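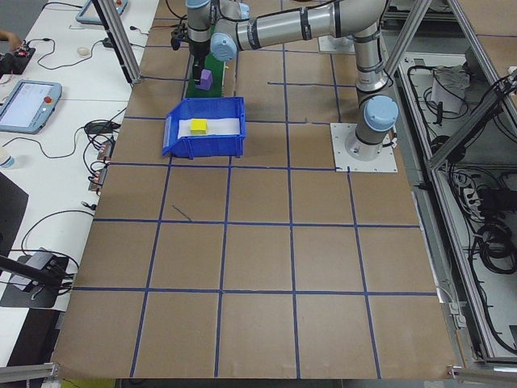 Issue 20, page 3

Zeltska starts separate collection of cardboard

From January the households of Zeltska will put their cardboard in a separate bin, and the town will no longer accept it together with newspapers and office paper. The council approved the change at its last meeting before the winter break. The collection will be done by Flurneo, the same company that already empties the glass containers.

The new rules apply to 3,415 households in the town and in the two villages on the other side of the Fu river. Of these, 1,352 live in apartment buildings and will share large containers in the yard. All other homes will receive a brown bin with a lid. The bin is free of charge, but a second one must be paid for by the owner of the house.

Until now all kinds of paper went into one truck and were sorted by hand in Steron. The sorting station there has been too small for several years. In the weeks after the holidays, when people throw out the packaging of presents, the trucks from Zeltska had to wait at the gate until the evening, and twice last winter they were sent home full. The town paid for the driver and the fuel both times.

The amount of cardboard grows every year and the amount of newspapers becomes smaller. Last year the town collected 650 tons of paper of all kinds, and the larger part of it was boxes. The paper mill in Steron pays a better price for clean cardboard than for a mix, and the town hopes that the difference will cover the cost of the new bins. According to the council papers this should happen in the fourth year. Two members of the council voted against the plan and said that the price of cardboard has never stayed the same for four years.

What goes in the bin

Boxes must be flat. This is the rule that Flurneo repeats most often in its leaflet, as a bin with unfolded boxes is full after one delivery of shoes. Adhesive tape and labels may stay on the cardboard, and small metal staples are also not a problem. The mill removes them with water and a sieve.

Pizza boxes may be put in the bin if only the bottom has grease on it and the bottom is torn off. Milk and juice cartons do not belong there, because they have a layer of plastic inside. They go in the yellow bag, as before. Egg cartons are accepted. Wet cardboard is not accepted, and a bin that was left open in the rain can be refused by the crew. In this case they will put a red card on the handle, and the bin will be emptied the next time if it is dry.

Collection will take place every second week. The crew begins at 6 in the morning in the streets near the railway station and arrives in the villages before noon. Bins should be on the sidewalk the evening before. In the narrow streets behind the old market the truck cannot turn, so residents there must bring their bins to the corner by the pharmacy. Some of them have already complained to the council. The street has a steep part with old stones, and an empty bin is easy to pull over it but a full one is not. The council answered that it will look at the possibility of a smaller truck in spring.

Shops and workshops

Small businesses may use the household bins as long as the lid closes. Bigger shops must make their own contract with Flurneo or with another company. The bakery and the furniture store on the main street have asked for a common container behind their buildings, and the permission for it is expected soon. Market traders will be able to leave their fruit boxes in an open container next to the fountain on market days until 2 in the afternoon.

Boxes that are still in good condition can also be brought to the moving shelf in the town library, where anyone may take them without payment. The shelf was opened in the fall and is used mostly by students and by people who sell things on the internet. The library asks that boxes be brought closed with tape at the bottom and with nothing inside. It does not take boxes bigger than a washing machine.

The bins will be delivered in December. Households that did not receive one by the end of the month should call the town office or fill in the form at the front desk, which is open until 4 in the afternoon. The old blue paper bins stay where they are and will be used for newspapers, books without hard covers and envelopes, also those with a window.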